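Osska Stable Records - Set-Up Guide
Section 4: Entering your herd and recording test results

6 min read

Before you start, have the registration papers in front of you. All of them, including the ones for the gelding who has been "retired" since he bit the farrier. Osska will let you save a horse with no registration number, but it will put a small orange flag next to his name and leave it there until you give in.

4.1 Adding a horse

1. From the main screen, choose Herd, then Add Horse.
2. Type the registered name exactly as it appears on the papers. Apostrophes count. So do the three middle names the breeder thought were a good idea.
3. Type the barn name in the box underneath. Barn names can be changed later, and generally are.
4. Choose the sire and dam. If they are already in your herd list, pick them from the menu. If not, choose Outside Horse and enter the name and number by hand.
5. Press Save.

Note: The registered name field holds 113 characters. If your horse needs more, please take it up with whoever named him.

Caution: Do not create a second record for a horse who has been sold and bought back. Open the old record and choose Return to Herd. Two records for one mare will give her foals two mothers, and the pedigree page does not handle this gracefully.

4.2 Recording a hair or blood sample

1. Open the horse's record and choose Samples, then New.
2. Select Hair or Blood. For hair, the lab wants roots. A neat snip of mane with scissors is a keepsake.
3. Copy the number from the sample envelope into the Sample ID box. Read it back out loud before you save. The other horses will not judge you.
4. Choose the lab. Niltard and Gounder are on the list already; any other lab can be added under Settings, then Labs.
5. Press Save, then print the cover sheet and put it in the envelope with the sample.

Pull samples from one horse at a time, and seal and label each envelope before you walk to the next stall. Four unlabeled envelopes on a tack trunk look very much alike, and so does the hair of four bay mares.

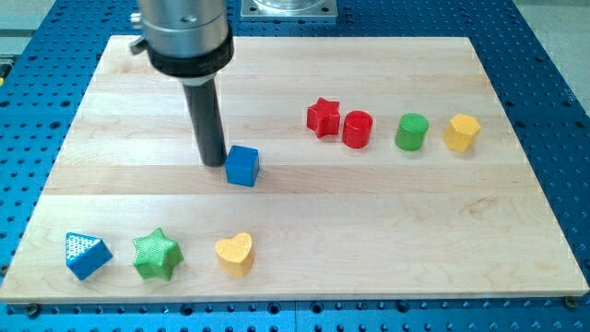 Osska Customer Guides - Herd Records Team

4.3 Entering the result

1. When the lab report arrives, open the sample and choose Add Result.
2. For each condition tested, pick Clear, Carrier or Affected. Leave untested conditions on Not Tested. Do not pick Clear on the grounds that he looks fine.
3. Attach the report as a PDF. A phone photo will work if the print is readable and your thumb is elsewhere.
4. Press Lock Result. A locked result can only be changed by the account owner, who will be asked for a reason.

Note: A carrier has one copy of the gene and a blank look on his face, the same as before. The Carrier tag does not remove a horse from your breeding list. It only turns on the pairing check described next.

4.4 The pairing check

1. Choose Breeding, then Plan a Pairing.
2. Select the stallion and the mare.
3. Read the box that comes up. Yellow means one parent carries a condition for which the other has no result on file. Red means both carry the same one.
4. To go ahead with a yellow pairing, tick the box and type your initials. A red pairing cannot be saved until the account owner signs off.

Caution: The check knows only what you have typed in. It is no substitute for talking to your vet, who has met the horse.

4.5 Moving records from Orex

If you kept your herd in Orex, export it as a single file and choose Import from the Herd screen. Osska reads up to 200 horses per file - larger herds should be split. Test results come across unlocked, so check each one against the paper report before you lock it. Photographs do not come across at all.

Last revised 2018-03-28

This site uses cookies to remember your settings. Accept | Manage preferences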